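Staniforth Desktop Refurbishing Guide
Section 4: Opening the Tower and Taking Out the Drive

Last updated: 3/24/19

This section covers desktop towers that come in for parts recovery or a drive swap. It starts after the intake form is filled in and ends with the drive in its holder, ready for the wipe station. Laptops and all-in-ones are in Section 6.

Before you start

You need a Phillips screwdriver, a wrist strap, a soft brush, a marker and one antistatic bag per drive. Keep the intake tag with the tower the whole time. If the tag is missing, stop and set the tower on the hold shelf.

CAUTION: Unplug the power cord and take it off the bench. Press the front power button and hold it for 20 seconds. Never open the power supply itself, even on a machine going to scrap.

4.1 Open the case

1. Clear the bench and lay the tower on its side with the removable panel facing up.

2. Clip the wrist strap to bare metal on the chassis.

3. Release the side panel. Some cases have thumbscrews at the back, others have a single latch. Slide the panel toward the rear, lift it off and store it on edge under the bench.

4. Brush heavy dust away from the vents and the fan blades. Do not use a household vacuum inside the case. Clemix wipes may be used on the outside only.

5. Find the main parts before you touch any of them: power supply, drive cage, motherboard, memory slots and expansion cards. Colored plastic usually marks something meant to be pressed or pulled by hand, such as a drive latch.

NOTE: If the cables are tied in a bundle, leave the bundle together and free only the ends you need.

4.2 Take out the drive

1. Pull the data cable straight out by its plug. If the plug has a metal clip, squeeze it first.

2. Pull the power plug the same way. These are often stiff. Hold the drive cage with your other hand and do not rock the plug up and down.

3. Press the latch on the drive cage and slide the caddy out. Leave the drive in its caddy unless the work order says otherwise.

4. Stand the drive upright in the fixture plate next to the case. Keep the plate flat on the bench so the holders sit square.

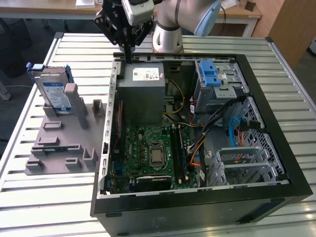
In the second picture, a light blue device has its far end in the gray holder at the right side of the plate.

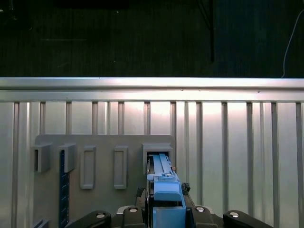
4.3 Check and label

1. Read the capacity and serial number from the drive label and copy both onto the tag. Write the serial number in full.

2. Look at the connector edge. If any contact is bent or burned, mark the tag with an X and put the drive in the red tray.

3. Bag the drive and fold the top over 2 times. Do not staple the bag.

4. Check inside the case for dropped screws. Tip the tower gently over a tray if you hear one rolling.

5. Refit the side panel, even if the tower is going to scrap. Open cases do not stack safely.

CAUTION: Stack no more than 4 closed towers on a pallet layer. A loaded pallet must not go over 75 pounds on the small lift table.

4.4 If something is stuck

Caddy will not slide: check for a shipping screw on the far side of the cage. Older office models often have one.

Latch moves but nothing releases: push the caddy in slightly, press the latch again, then pull.

Panel is bent: work along the edge with a plastic pry tool. Metal tools scratch the paint and lower the resale grade.

Related sections
Section 3: Intake Tags and Work Orders
Section 5: Wiping and Testing Drives
Section 6: Laptops and All-in-Ones
Section 9: Packing Pallets

Reader comments

Thierry Rey: Step 3 in 4.2 should mention that some caddies have a tab you squeeze instead of a latch on the cage. I spent a while pressing the wrong part.

Bayu Halim: Same with the small form factor cases. Could we get a list of which models have the shipping screw?

Thierry Rey: I have a partial list from May. I'll bring it to the bench and you can add yours.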